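Simemico Institute of Office Practice
Course 6: Care and Order of the Individual Workstation
Handout for participants

Purpose of this handout

This handout accompanies the sixth unit of the Office Practice certificate. It covers the clearing, sorting, cleaning and resetting of a single desk in a shared office, and closes with a short section on glass partitions and the room beyond the desk. Participants are expected to have read the handout on filing and retention (Unit 5), as the rules on paper records are not repeated here.

The unit is taught in one session of practical work and one of discussion. Bring this handout to both. The written assignment at the end is to be handed in before the start of Unit 7.

1. Terms used in this unit

Work surface: the top of the desk, including the return if the desk is L-shaped.

Reach zone: the part of the work surface that a seated person can touch without leaning forward.

Back line: the strip of surface along the rear edge, against a divider, a wall or a partition. Small items collect in this strip, and it is the part of the desk that is cleaned least often.

Reset: the state to which a desk is returned at the end of the working day. A reset is agreed on in advance and written down. It is the same every day.

Personal item: anything on the desk that the office did not supply. Drinks containers, plants and phones are the most common. Personal items may be moved for cleaning. They may not be thrown away by anyone except their owner.

2. Looking before touching

The first step in any tidying task is to look at the desk as it stands. Participants often begin by picking up the nearest object, and by the time they have a full hand they have lost track of what was on the desk and where. Stand at the front edge, keep your hands free, and read the surface from left to right, then from front to back.

During this first look, answer the following for yourself:

Which items are in the reach zone, and are they used every day?
Which containers hold liquid?
Where do the cables start, and where do they end?
Is there anything that belongs to another desk?

An L-shaped desk should be read as two surfaces. The long side usually holds the screen and keyboard. The return tends to be used as a shelf, and on a desk set against a curved wall the corner may be hard to reach with a cloth. Note this before you begin.

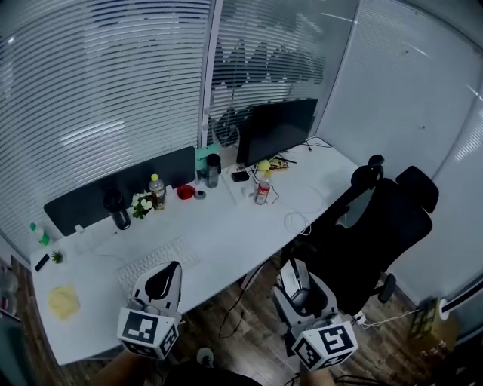

Which items should be taken off a desk first?
Drinks containers should go first, whether open or closed. A spill during sorting can damage the keyboard, the phone and any paper on the surface, and it will stop the work until it is dried.

3. Sorting the surface

3.1 Drinks containers

Check that every lid and cap is tight before lifting. Hold bottles by the body and keep them upright. Set all of them together on a tray or side table away from electrical equipment. Do not open a container to find out what is in it, and do not combine the contents of two containers. Insulated bottles and tumblers go back to their owners for washing. Bottles with printed labels and a small remainder are also left for the owner to decide on.

When the desk is reset, one drinks container may return to the work surface during working hours. It stands at the back line, on the side away from the keyboard. All others are stored elsewhere.

3.2 Plants and flowers

A small succulent or a small flower arrangement is permitted at each desk under the Simemico room rules. Place it where its leaves do not touch the screen or lie against blinds. Potted plants stand on a saucer. Wipe under the saucer each week, as a ring of mineral deposit forms quickly on a white surface and is hard to remove once it has set.

Spray bottles used for plants are to be labeled with their contents. An unlabeled spray bottle is treated as though it contained a cleaning product: keep it upright, do not spray it near the face, and ask the owner. Participants who use the practice desks should apply the labels found in the Potusora supply drawer.

3.3 Phones and small devices

A phone lying flat on a desk is easily covered by paper and swept up with it. Move phones before moving paper. Place them face up in a spot that the owner can see, and do not unplug one that is charging. Other small devices are treated in the same way, including those you do not recognize.

3.4 Paper and sticky notes

A pad of sticky notes belongs in the front corner of the desk on the side of the writing hand. Loose notes bearing writing are kept, in order, and handed to the owner. The decision to discard a written note is never made by the person who is tidying. Blank notes that have lost their adhesive may be recycled.

3.5 Small loose items

Small objects gather at the foot of the monitor. They are often things that came out of a pocket, or things put down for a moment and left for months. Place them all in one shallow box. Return to the work surface only those the owner asks for. Experience in this course suggests that the remainder can stay in the box, with a lid, until the next monthly check.

Boxes leaned against a wall or partition should be laid flat or moved to the floor storage. A leaning box slides when the desk is bumped, and it takes whatever is in front of it along.

4. Cables

Cables are handled after the surface has been sorted and before it is wiped. The following order is used in all Simemico practice rooms.

First, trace each cable by hand from one end to the other. Do not pull.

Second, separate cables that are connected from those that are not. A coiled cable lying in the middle of the desk is usually not connected, but trace it all the same.

Third, coil any unconnected cable in loops about as wide as a hand. Tight loops strain the wire near the plug. Fasten the coil with a soft strap and put it in the drawer. Rubber bands are not used, as they dry out and stick.

Fourth, guide connected cables behind the monitor and down through the nearest opening. Leave enough slack for the screen to be turned.

Participants should not reroute network or power cables under the floor or behind fixed panels. That work is requested through the building desk on form 2669.

5. Cleaning

Materials for one desk:

2 microfiber cloths, one for damp wiping and one for drying
1 bowl of lukewarm water with a small amount of neutral soap
1 soft brush for the keyboard and the fabric divider
1 dry lint-free cloth for the screen
1 tray for drinks containers
1 shallow box with lid

Begin with the divider. Brush fabric panels from top to bottom so that the dust falls onto the desk, where it will be wiped up. Dark fabric shows lint clearly and may need a second pass. Do not use water on the fabric.

Continue with the screen. It should be dark while it is cleaned; smears are much easier to see. Wipe gently in straight lines and do not press.

Turn the keyboard over, tap it lightly, and brush between the keys. On a white keyboard the space bar and the keys near it discolor first. A barely damp cloth is enough for this. The keyboard is then set square to the front edge of the desk.

Wipe the work surface last, starting with the back line and moving toward the front edge. Use the damp cloth and follow at once with the dry one. On a pale surface, check the result by bending down and looking along it toward the light.

6. The room beyond the desk

A desk is seen together with its surroundings. In offices divided by glass, a visitor sees the backs of screens, the cables and the undersides of shelves before seeing anything else. For this reason the reset includes a look at the desk from outside the partition, where the layout of the building allows it.

Plain white walls and ceilings reflect a good deal of light onto work surfaces. Marks that cannot be seen at noon may be obvious under evening lighting. Where possible, carry out the monthly check at a different time of day from the daily reset. 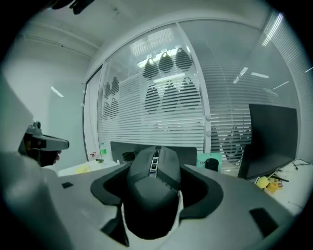 How often should a glass partition be cleaned?
Once a week is enough for most of the glass. The door handle and the area beside it are wiped every day, as that is where fingerprints collect.

Horizontal blinds are dusted slat by slat with a dry cloth, from the top down, with the slats first tilted one way and then the other. Frosted or patterned film on glass must not be scraped, and products containing alcohol are to be kept away from its edges. Where film has begun to lift, stop and report it.

Door and window frames painted white are cleaned with the same soap solution as the desk. Change the water before starting on them.

7. The written reset

Each desk has its own reset sheet, kept in the top drawer. The sheet lists what stays on the surface overnight and where it stands. A sheet should list no more than 9 items. Participants will prepare one for the desk assigned to them, using the Inga template, and a second one for a desk of their own choice.

Sample entries:

Monitor: center of long side, facing the chair
Keyboard: square to front edge
Note pad: front corner
Plant: back line, on saucer
Spare cable: drawer, strapped
Drinks container: none overnight

The wording is kept short. Someone covering the desk for a day should be able to read the sheet and put everything back in place without asking.

8. Assignment

Write a report of one to two pages on the reset of a single desk. State what was on the work surface at the start, the order in which items were moved, any item whose owner had to be asked, and the position of each item at the end. Attach the reset sheet.

Reports are placed in the Billex tray in Room 9 or sent to the course office at extension 3334. Late work is accepted up to the start of the Unit 7 discussion and is marked without written comments.

Reading for the next unit: Handout 7, Shared Storage and Meeting Tables, sections 1 through 4.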